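Wevstead retrofit reports first full year of metered data

The refurbishment of Flusten House in Wevstead, an office block of 1034 square metres, has now completed twelve months of metered operation. Energy use came in at 112 kWh per square metre, against 265 before the works.

Most of the saving is attributed to the replacement of two gas boilers with air-source heat pumps. Dolores Park of Hutchins, the services engineer, notes that flow temperatures were lowered twice after handover, the second time in August, when the weather compensation curve was reset.

Airtightness was a harder target. The first pressure test failed at the lift overrun and at four window heads on the north side. Trikia resealed both before the retest.

Water and cleaning contracts were also rewritten. Solvent-based products are excluded, and hand tools with plant-fibre bristles are preferred where stone finishes allow.

The certification file goes to assessor Waldemar Lis in November 2025.

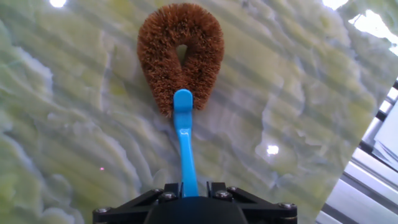 Coconut-fibre brush with a blue handle, against green and white marble.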